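4. Setting up the workshop floor

4.1 Before you start

These steps apply to the ground floor workshop at Vunside. Read section 3 (Power and access) first. Clear the floor of loose items and switch on all ceiling lighting before any furniture is moved.

1. Check every fluorescent fitting from below. Report a failed tube to the duty desk and do not use chairs or stools to reach it.
2. Set the wall-mounted air conditioning unit to its low setting. Leave it at that setting for 10 minutes.
3. Walk the route to the railing and confirm that it is clear. 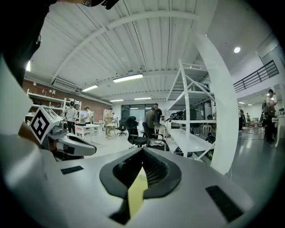
Madhu Sengar asks for the air conditioning to go on before the lights in November, as the room takes longer to settle once the heating is running. Either order is acceptable in that month. From December the order given above applies again.

4.2 Shelving

4. Load the white metal shelving from the lowest shelf upwards. Bags go low, equipment goes on the middle and upper shelves.
5. Do not hang anything from the diagonal cross-bracing.
6. Keep 80 cm clear between the shelving and the nearest chair in use.

CAUTION: The shelving must not be moved while loaded. Unload it fully, including the top shelf.

Anyone not working at the shelving should wait well back from it until step 6 is complete.

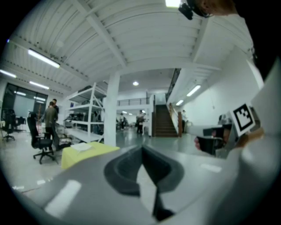 7. Enter the shelf contents on form 1,607 and hand the form to Ginette Penner or Justinas Laur.

4.3 Table, chairs and bins

8. Place the small table inside the marked area and cover it with the green cloth. The cloth should hang clear of the floor on all sides.
9. Put only the cloth bag on the table at this stage – everything else stays on the shelves until called for.
10. Stand the wastebaskets at the foot of the square pillar.
11. Roll spare office chairs towards the window wall.

NOTE: Cables crossing the tiled floor are a trip hazard. Route them along the pillar side where possible, and tape down any length that has to cross a walkway.
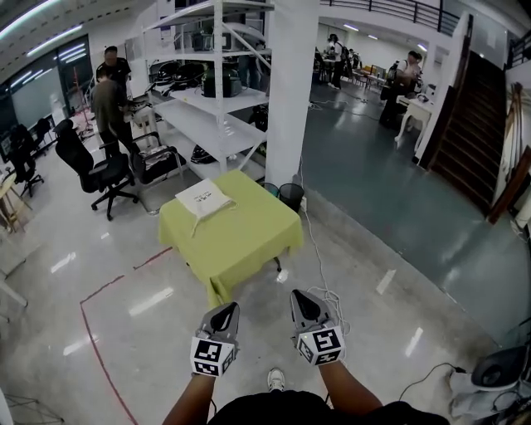 12. Inspect the red floor tape. Replace any strip that has lifted at the corners; do not lay new tape over old.
13. Wipe the teal floor with a damp mop only. Solvent cleaners dull the surface.

Section 4 revised 22 April 2020. Clearing away is covered in section 5.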